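Sudoment Hand-Held Gripper, Class Set

Last updated: 24 Jul 2018

The Sudoment is a hand-held gripper with two fingers, intended for schools, colleges and robotics clubs that wish to introduce pupils to gripping and placing before any programming is attempted. The user holds the tool by its body and works with its fingertips in place of the hand. The class set contains two grippers, so that partners may work at the same panel.

The set was developed with the Vellidach Robotics Club, whose members use it in preparation for the annual Plernlow Challenge each December. Josué Damasceno, who leads the club, advised on the exercises and on the wording of the pupil booklet.

Contents of the class set

Two hand-held grippers
Five spare pairs of fingertips
Pupil booklet and teacher's notes
Storage case

The pegboard panel, hooks and clips are ordered separately. Any panel with evenly spaced round holes may be used, provided that it stands firmly. The set weighs 1350 g without its case.

Use in class

Pupils should begin with the larger parts and move on to the small hooks when they can pick up and release a part without dropping it. Partners take turns at the panel. An adult should be present whenever the grippers are in use, and cables must be kept clear of walkways. The booklet provides space for each pair to record its attempts.

Pegboard work with the hand-held grippers:
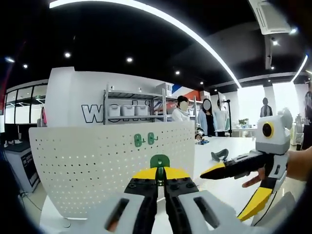
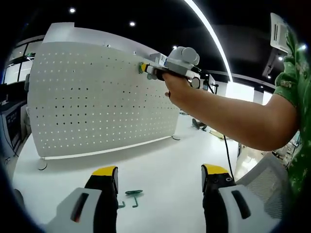
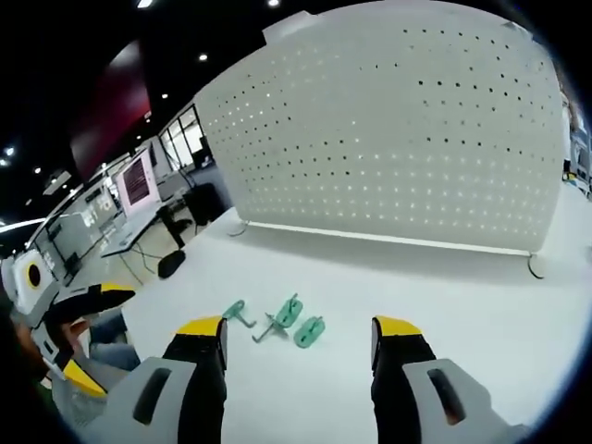 Fingertips are subject to wear and should be inspected at the start of each term. Under ordinary classroom use a pair may be expected to last for about 2000 grips. Replacement is carried out with the screwdriver supplied in the case and does not affect the guarantee. The bodies may be wiped with a dry cloth; cleaning fluids should not be used.

Schools entering the Plernlow Challenge may borrow a class set for one term. Requests should be made in writing by the member of staff responsible for the team.

Related items

Sudoment spare fingertips
Sakai pegboard panel
Sakai hook and clip pack
Plernlow Challenge team handbook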